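## 4. Comparing grippers on the shelf rig

This section covers side-by-side trials of two or more grippers on the same arm. It assumes the arm is mounted, the emergency stop has been tested, and you have finished the network set-up in Section 3.

Read it before you read any gripper maker's data sheet. Data sheets quote a holding force measured on a clean block in a test stand. Your shelf has no clean blocks on it. A claim that a gripper "handles all common retail packaging" should be treated as a claim until you have your own log to set against it.

### 4.1 Before you start

You will need:

- the arm, with the Tromham quick-change plate fitted
- each gripper on trial, with its own finger set and its own cable
- the wrist camera and the head camera, both calibrated
- the Flanari controller, firmware matched across all trials
- the printed trial sheet from Appendix B

**Caution:** Never swap a gripper with the arm powered. The plate latch can feel closed when it isn't.

**Note:** Do not carry a grip force setting over from one gripper to the next. The units on the Flollis and Rautiainen control screens share a name, but we could not get the two to agree on anything. Start each one from its own lowest setting.

### 4.2 Setting up the wrist view

The wrist camera sits so close to the gripper that the housing fills much of the picture and will always be soft. Do not chase focus on it. What matters is the gap between the tips and whatever is under them.

1. Power down the arm and fit the first gripper. Push the latch until it clicks, then pull on the gripper by hand.
2. Route the cable with enough slack for a full wrist turn.
3. Power up and jog the arm to a low hover, with the tips just clear of the surface.
4. Open the wrist view on the controller and find the tips. If the fingers hide them completely, change the hover pose before you touch the camera mount.
5. Check exposure. A white background will wash out long before the dark parts of the gripper show any detail. Set exposure for the tips and let the background go.
6. Save the pose as HOVER-A. Use the same pose for every gripper on trial.
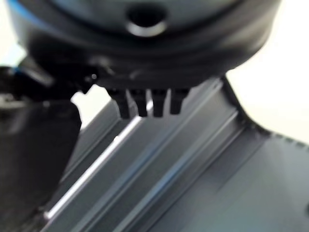

*Figure 4-1. Wrist view at low hover: four black tips just above a gray ridged surface.*

Look for light between the tips. If you can see it, you can judge spacing by eye and you will notice a bent tip early. Ribs and grooves under the gripper are harder to deal with. A bright reflection along a rib can fool automatic edge detection, and the controller will report a steady edge with full confidence while following the glare. Turn edge detection off for this step and set the height by hand.

**Caution:** Auto-hover is listed as a feature on the Flanari controller. Leave it off near ribbed or perforated surfaces until you have proved it on your own rig, at low speed, with a hand on the stop.

### 4.3 Running the canister trial

Canisters are a fair test. They are round and they tip easily, and a gripper that looks good on boxes can do badly on them.

1. Stand the canisters in a row on the middle shelf, with space between them for the fingers.
2. Set arm speed to 19 percent. Faster runs look better on video and tell you less.
3. Pick one canister and approach from the front. Close the fingers on the lower body, below the label center.
4. Lift straight up until the base clears the next shelf lip, then hold for 4 seconds.
5. Check the angle of the canister on the head camera and write it down. Do not rely on the "grip OK" light, which reports finger force only. It will stay green on a canister held at a slant.
6. Return the canister to its spot and release.
7. Record the state of the whole row, including anything leaning or lying down.
8. Repeat until each canister has been tried, then change grippers and start over from step 1.

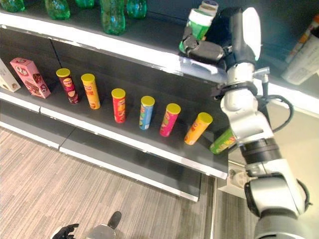

*Figure 4-2. Head camera view: green canister with a white lid held at a slight tilt, just above the edge of the upper shelf.*

A tilt this small is easy to wave away. Write it down anyway. If the same gripper gives you the same tilt on every pick, you can correct for it in the place routine. If the tilt wanders, suspect the finger pads or the approach height.

**Note:** Check cable loops from the head view during the lift. A loop standing out from the arm may clear one shelf and catch on the next.

### 4.4 Reading the results

Our own log holds 1,901 picks across all grippers, of which 260 were thrown out for bad camera timing. Shafiq Barua went through the rejected runs by hand and put a few back. Keep your rejected runs too, and say in the log why each one was dropped. A success rate with no list of rejects behind it should not be used to pick a gripper.

Do not rank two grippers on a gap of a few picks. Swap the order they are tested in and run both again first. If the ranking flips, you have measured pad wear or operator practice.

For pad replacement and cleaning, see Section 5.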